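Projects / Finishes / Baveck / README

Home Files Notes Log Contact

# Baveck finish notes

Hi! This is the README for Baveck, my running set of notes on waxes, oils and polishes for old furniture. It started as a text file I kept next to the bench and it got out of hand, so now it's a folder with a proper table in it. If you restore chairs, or you've inherited a sideboard and you're scared of it, I hope there's something in here for you.

## What's in the folder

- `panels.csv` - the main table, one line per test panel, 162 lines
- `recipes.txt` - the mixes I make myself, with weights
- `stains.csv` - what I spilled on which panel and what it looked like the next morning
- `old_notes/` - typed up from paper, messy, read at your own risk

The panels are walnut, cherry, white oak and a bit of teak that Ravindra Lodhi gave me when he closed up his shop in Dindorville. Every panel was sanded by hand, wiped down and left overnight before anything went on it. I did try skipping the overnight rest on a few early ones, and those are marked `rushed` in the notes column. Please leave them out if you're comparing sheen!
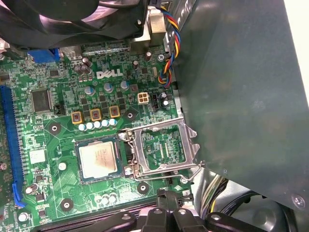
The columns in `panels.csv` are mostly what they sound like. `wood` and `product` are plain text. `coats` is a whole number. `buff` is the cloth I used, and "old shirt" really does mean an old shirt. `sheen` is my own score from 0 to 100, judged by eye under the same lamp with the same reference panel beside it, so treat it as one person's opinion with a number stuck on. I don't own a gloss meter. If you have one and want to borrow the panels, write to me.

`water` is the one people ask about most. I set a wet glass on the panel, walk away, and come back 12 hours later. The values are `none`, `faint`, `ring` and `bad`. A `faint` mark is one I could buff out with a dry cloth - anything that needed more wax to hide it goes down as a `ring`.

## A few things I've learned along the way

Thin coats. I know everybody says it, but I went through a whole tin of paste wax before I believed it. If you can see a smear after buffing you put on too much, and adding another coat will only make it worse (take it back with a little mineral spirits on a rag and start over).

Beeswax on its own smells wonderful and feels lovely, and it also shows fingerprints like nothing else I've tried. I still use it on drawer runners and the insides of boxes. For tabletops I've mostly moved to a harder blend, which is the mix called Olo in `recipes.txt`. It's beeswax and carnauba with a touch of turpentine, and it takes some elbow grease to bring up. Melt it in a double boiler, never straight over a flame, and keep the lid close by.

Oil and wax rags can catch fire on their own, the oily ones especially. Lay them out flat outdoors until they're stiff, or drop them in a metal can of water. I'm a nag about this one and I'm not sorry.

Steel wool on oak was my worst mistake. The little bits left in the grain went black the first time the panel got damp, and those panels are in the table too, marked `black spots`. Use a nylon pad and save yourself the grief.

## Sanding grits

I stop at the same grit for most things. I did take a handful of walnut panels all the way up to 2000, mostly out of curiosity, and they felt like glass but the wax hardly seemed to grab. The rows are near the bottom of the file if you want to look.

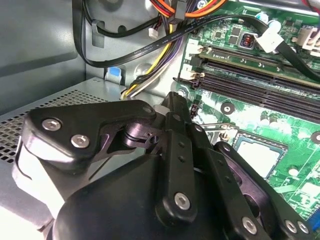

*Gripper inside the open computer case, with the green motherboard behind.*

## Using and fixing this

Copy anything you like. If you reprint the recipes, a mention of Baveck would be nice. Corrections are very welcome - Devendra Bhatia caught that I'd swapped cherry and walnut on a whole run of rows in February, and he was completely right.

## Still to do

- Shellac panels, which I keep putting off
- Retest the Vashisht polish on teak, my tin was old and grainy
- Type up the last of the paper notes
- Split `notes` into two columns so it's easier to sort

Last edited June 2026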